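Selling the small things before a move

9 Feb 2026

In January I decided to leave Dromden. I have lived there for 12 years, in the same flat above the bakery, and I thought that packing would be the difficult part. Packing was easy. Difficult was everything that I did not want to pack.

The furniture went first. For the sofa I used Erkia, which is the selling site most people use in our region, and it was gone in one evening. The bookcase went to a student who carried it down the stairs on his back – I offered to help and he refused.

After this came the small things: cups, hooks, lids without pots, a lamp that works when it wants. At first I tried to make a separate advert for each of them. I wrote nice sentences and I measured everything with a ruler. For one sugar bowl I answered five messages, and then the buyer did not come. I can tell you that a sugar bowl is not worth five messages.

So I changed my method. I took everything to the Saturday-style market in the old Espinoza hall, where you rent a table and people dig with their hands. I put one price on all small items and stopped explaining them. My neighbour at the next table wrote a label for every spoon, and she went home with most of her spoons.

What I learned there is that people like to find things by themselves. If I said "this one is very good", they put it down. If I looked at my tea, they bought it. Also, bring coins. I forgot, and in the first hour I lost two sales for this reason.

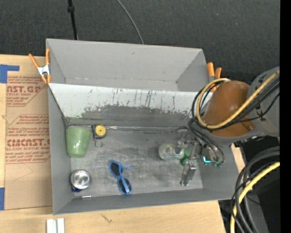 A reader from Skilano wrote to me after my last post that one price for everything is a mistake, and that she always keeps a second box, a bit dearer, so that people feel the first one is a bargain. I had only the one table and no patience, but I think she is right and I would try it next time.

What was left I gave to the charity shop behind the station. They do not take lamps. The lamp is coming with me to the new flat, where at the moment it works.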